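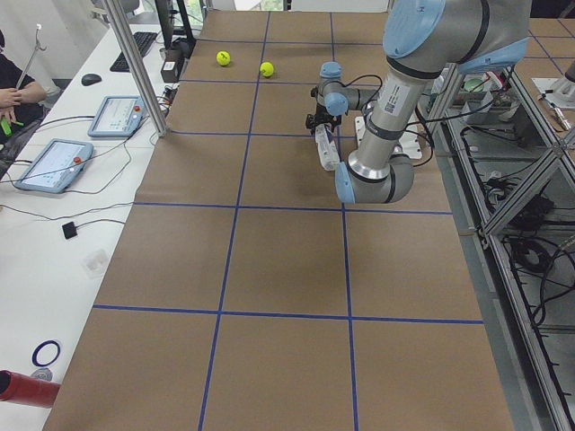 gridtable

Cell-based pick and place for two arms that share one table. Part of the Ument tool set.

Status: in daily use, API still moving. Last tagged release November 24, 2021.

What it does

gridtable keeps a map of a work table that is split into rectangular cells, and gives out those cells to the arms that want to work in them. It sits between a perception node, which reports where objects are, and a motion planner, which wants a goal pose and a list of keep-out volumes. It does not detect objects and it does not plan paths. If you already have both of those and two arms that can reach into each other's space, this package is the piece in the middle.

The cell lines are tape on kraft paper. Blue tape on brown paper is easy to segment with a plain color threshold, and the paper can be replaced when it gets torn. The map is rebuilt from the tape at startup, so a table that was re-taped by hand, a little crooked, still works.

Packages

gridtable_map: finds the tape lines, fits cell corners, publishes the cell map
gridtable_lease: hands out cells to arms and takes them back
gridtable_bridge: talks to the arm controllers
gridtable_tools: calibration, log viewer, replay

Install

Clone into the src folder of your workspace, pull the submodules, and build as usual. The bridge package needs the Rondthorpe driver headers. If you don't have them, turn off the bridge with BUILD_BRIDGE=OFF and you can still run everything against recorded logs.

We build on Linux only. Python 3.7 or later for the tools.

Calibration

Run calibrate_table once per camera. The tool asks you to touch 9 tape crossings with the tip of each gripper and writes the result to table.yaml. Do both arms in the same session. If you calibrate them on different days the two halves of the file will each look fine and still disagree with each other, and you will see it as one arm placing objects slightly off from where the other expects to pick them up.

Keep the arms in manual mode on the pendant while you do this. The bridge will refuse to send motion commands until both controllers report auto mode.

How leases work

An arm asks for a cell before its gripper goes below the clearance height. It keeps the cell until the gripper is back above that height and the release message has been sent. Above the clearance height no lease is needed, but the planner still gets the other arm's links as keep-out volumes. 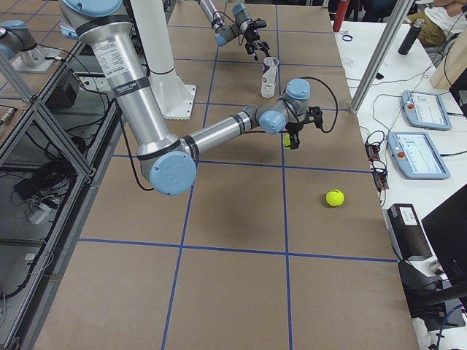
A lease covers the gripper and whatever it is holding. It does not cover the elbow. On arms with a long upper link, the elbow can hang low over a cell that belongs to the other arm, and the lease server will not notice. Set elbow_guard to true to have the bridge check for this. It is off by default – the check adds a delay to every request, and on a table with only one arm it does nothing useful.

Cables are not modeled. If a cable loop on your wrist swings wide, make the gripper volume larger in arms.yaml until it covers the loop.

Objects

The map stores each object as a center point, a radius and a height. Tennis balls and cups work well with this. Long or boxy objects get a radius that is too big, and two of them in neighboring cells may block each other for no good reason.

Balls roll. After a ball is placed, the map marks it as unsettled and waits for two matching detections before anyone can lease the cell again. The wait is settle_time in lease.yaml. Zero is allowed and we don't recommend it.

An object that lies on a tape line belongs to both cells, and an arm has to lease both to pick it.

Recorded logs

The replay set, Clarkum, has 3951 pick attempts with cell maps, lease events and joint states. Video is not included. Failed picks are marked with a code, and the codes are listed in codes.txt. Roughly 100 attempts from June have no joint states on the second arm, and the replay tool skips them unless you pass --partial.

Known problems

Strong light from a window can wash out the tape at the far end of the table. Lower the exposure or use the saved map with --no-detect.
If a pendant emergency stop is pressed during a lease, the lease is not given back. Clear it by hand with lease_reset after the arm is moved away.
Maps with more than 7 columns are drawn wrong in the log viewer. The map data is correct.
The Kinoshita planner plugin ignores keep-out volumes with zero height.

Contributing

Open an issue before sending a large change. Please attach the lease log and your table.yaml to bug reports, and say which planner you use. Changes to gridtable_lease need a replay run against Clarkum with no new conflicts.

License

BSD 3-Clause for the code. The logs are under CC BY 4.0.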